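I'd been trying to get Pirjo Vainio to talk to me about crosswords since November, and when she finally said yes she had one condition: I had to bring a pen. "Pencils are for people who want to be forgiven," she told me on the phone, and I laughed, and then I went out and bought a pen.

Pirjo has been setting the weekly puzzle for the Pultach newsletter for 19 years. She started because the old setter moved away and she'd written in to complain about him so many times that the editor, Augustina Agbenyega, called her bluff. "Augustina said fine, you do it. I had a week. The first one was terrible! I had a river in there that I'd spelled wrong."

So how does a puzzle get made? She starts with the long answers, always, usually 2 of them, and she wants them to have something to do with each other. Last week it was LEMON MERINGUE and BITTER RIVALS. Then come the corners (she hates corners), and the clues get written last, mostly in the evening with the radio on.

"I write a clue, I leave it until morning, and if it still makes me smile I keep it," she said. "If I have to explain it to myself, out it goes."

I asked if she used software. She made a face. She tried a program called Sullemov for a while and it kept handing her words like ESNE and ANOA. "Who says anoa? Have you ever said anoa?" I had not. These days she draws the grid by hand and types it up on Thursdays for Augustina, who checks it and sends back questions in capital letters.
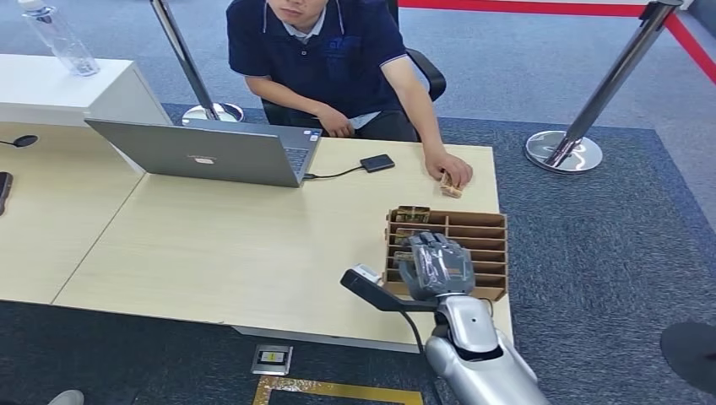 *A laptop at one end of the desk, a piece of cardboard at the other.*

The mail is the part she likes best. Readers write in when a clue beats them, and they really write in when they think a clue is unfair. One man in Umau has sent her 8 letters about the same answer, which was OKRA. "He says it isn't a pod. I've stopped replying, but I do read them."

I wanted to know if she solves other people's puzzles, and yes, she does, every morning before breakfast, 3 of them if she's up early enough. She won't do them with company. Her sister tried to help once, over Christmas, and filled in a wrong answer in ink, and they had to go for separate walks.

Before I left she slid a half-finished grid across and let me have a go at seven down. "Small hour, five letters." I sat there with my new pen and got nowhere. She wouldn't tell me, either! I've got it taped to the fridge now, and if you know the answer, please don't write in until I've had the weekend.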